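Illska: Frequently Asked Questions

By Kekeli Odoi
2022-06-17

14 comments | 52 shares

We use cookies to remember your settings and to count visits. Accept | Manage

A lot of kind people have written to us since the Illska paper went up, and many of the letters ask the same things, so I have gathered my answers on one page. Some of them run long. I'm a talker, and my labmates at Dramia gave up editing me a while ago! If yours is missing, leave it in the comments and I'll get to it when the next round of runs is finished.

What is Illska, in plain words?

It's a way of teaching a robot arm to open things it hasn't met before: drawers, mostly, and later on (we hope) cabinet doors and lids. The arm learns from recorded demonstrations, as in plenty of other work, but we added a second step in which the policy has to guess which way a part will move before it commits to a pull. If the guess and the early motion disagree, it eases off and guesses again. We call that second step the check, and most of the paper is about how often to run it.

How many demonstrations did you need?

The full training set has 3,048 demonstrations, which sounds like a great deal until you have watched how quickly an afternoon of them goes by. The part that surprised us (and I was the loudest doubter in the room) is that a policy trained on only 700 of them, with the check switched on, did as well on our drawer tasks as the full set did with the check switched off. We ran that comparison again in May with fresh random seeds, because I didn't believe it, and it held up.

Why drawers, of all things?

Drawers are wonderfully fussy. They move along one line only, they bind if you pull at a slant, and there are so many sorts of handle that a robot which has memorized one will come to grief on the next. We went through knobs and bars first, and then spent far longer than planned on slot handles, the kind where the opening is cut right into the drawer front. With a knob you can be a bit sloppy and still have hold of something. With a slot the fingers need to go in at a decent height and a decent angle, and the arm's own wrist gets in the way of a good view just when you'd like one most.
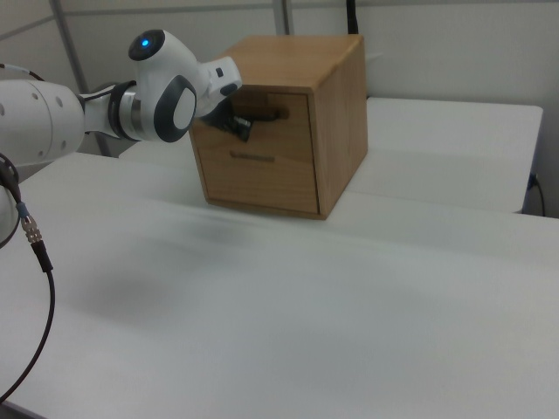 The gripper at the slot handle of the upper drawer.

Small wooden cabinets on a tabletop suit us nicely for this. They are easy to swap and easy to turn a few degrees between trials, and they're light enough that a bad pull shows up right away as the whole box sliding toward the arm. We count that slide as a failure even if the drawer opens in the end. One reviewer thought this was harsh, and I do see the point, but at home you wouldn't be pleased with a helper who dragged your dresser across the bedroom to get at the socks.

Does the robot know where the handle is beforehand?

No, and thank you to everyone who asked, as the first draft of the paper was muddy on this. The policy gets camera images and the arm's joint positions, and nothing else. We don't mark the handle or give it a model of the cabinet. The person running the trial does tell it which drawer to open, upper or lower, and that's all the help it receives.

What is the Tritodine baseline in your results table?

Tritodine is our own older method, from before the check existed. It opens the drawer in one committed motion and is a good deal faster when it gets the angle right. We kept it in the table for fairness. If your drawers are all alike and bolted down, you may well prefer it, and I won't be offended.

Where does it still go wrong?

In 4 places that we know of, and the appendix goes through each one. The worst is a drawer that is already open a crack. The policy was trained on closed drawers and tends to go looking for a handle where the closed one would be. Shiny fronts trouble it too, and so do slots too shallow for the fingers. The last is plain dithering, where the check keeps disagreeing with itself; we now stop the trial after 3 rounds of that and score it as a miss.

Can I have the code and the data?

Yes to the code, and soon to the data. The demonstrations are being sorted and packed under the name Garrido, which will be a separate download so that people who only want the policy needn't wait on a very large file. Please do write if something breaks. I answer slowly, but I do answer.

Get our lab news by email, once a month. Enter your address to subscribe.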